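Zivlow
@zivlow_writes
30th April

1/ My old desktop computer stopped last month and I decided to repair it by myself, in my second language, with a manual in English. This thread is about the words. I have lived in Britain for long enough to dream in English, but I did not know how many small metal things have names here.

2/ First you should know that in my language we are quite lazy with tools and parts. We have one word that covers a latch, a catch, a clasp and a hook on a garden gate. My grandmother used it also for the thing that closes a necklace. You understood from her hands which one she meant.

3/ English does not allow this. The manual wanted me to "release the latch", then "lift the lever", then "open the frame". I sat with a dictionary on my knee. The dictionary explained latch with the word catch, and catch with the word latch. I made tea.

4/ I asked in the repair shop in Iltesby, where I go for cables. The man thought for a while and told me that a latch closes by itself when you push the door, and a catch is whatever it closes into. Then his colleague came from the back room and said it was the other way round. They were still discussing it when I paid.

5/ "Socket" was easier, because I knew the eye socket and the electric socket. A hole where something sits and belongs. I like that English uses the same word for the place of an eye and the place of a processor. In my language the processor sits in a "nest". I think ours is nicer, but I am not objective.

6/ The nest, with its silver frame and the lever along the right side:
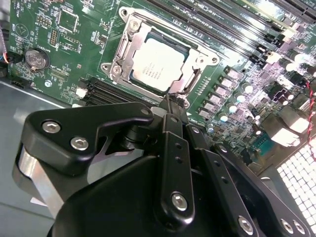
7/ Now the lever. I had always read it with a long first vowel, LEE-ver, and this is correct in Britain. But most of the repair videos are American and they say LEH-ver, to rhyme with "never". For one week I said it both ways in the same sentence. My neighbour asked if these were two different parts.

8/ A word about "board". In English you can be on board, across the board, above board, bored by the board, and you can pay for bed and board. The motherboard is then the mother of which of these? I looked in the Chmielewska dictionary, the fat one with 1,551 pages that I carried here in my first suitcase. It was printed before such things were in people's homes. Under "mother" it goes from mother-in-law to mother-of-pearl, and I was sorry to find nothing between them.

9/ I wrote to a friend in Berau who also translates manuals. She says that in her work they kept "motherboard" in English for many years, and then a client asked for a local word. She offered four. The client took none of them and kept the English one. She was paid for the four, so she is not angry.

10/ The verb that gave me the most trouble was "to seat". The manual says: make sure that the memory is fully seated. I knew "please be seated" from weddings and from the dentist. I did not know you can seat an object. Now I use it everywhere. I seat the lid on the pan. I seat the cat on the other chair.

11/ Also "gently but firmly". I have found this in three manuals so far, and I cannot say it properly in my language. We have gently, and we have firmly, but a person who does both at the same time sounds like a person who is hiding something. My best try is a phrase we use for holding the hand of a small child near a road. I am quite proud of it.

12/ Some people asked me yesterday which British words for fastening I have collected. From my notebook, in the order I met them: latch, clip, tab, lug, clasp, toggle, hasp, peg. "Lug" is my favourite. In the north, I am told, it is also an ear. "Hasp" I have never heard from a living person, only from a packet in the hardware shop.

13/ Correction to post 12: a reader says her father said hasp every day of his life because he had a shed. I accept this. Please send me other words that live only in sheds.

14/ And one question for those of you who are native. Is there a difference between "undo", "unfasten" and "release"? I feel that I undo a button, I unfasten a belt and I release a lever, but I could not explain this to a student. If you have a rule, I would be very grateful. If you have only a feeling, I will take the feeling also.

15/ In June I will do the same with the vocabulary of bicycles. I have already met "spoke", which looks to me like the past of "speak", and I will need some weeks to calm down about it.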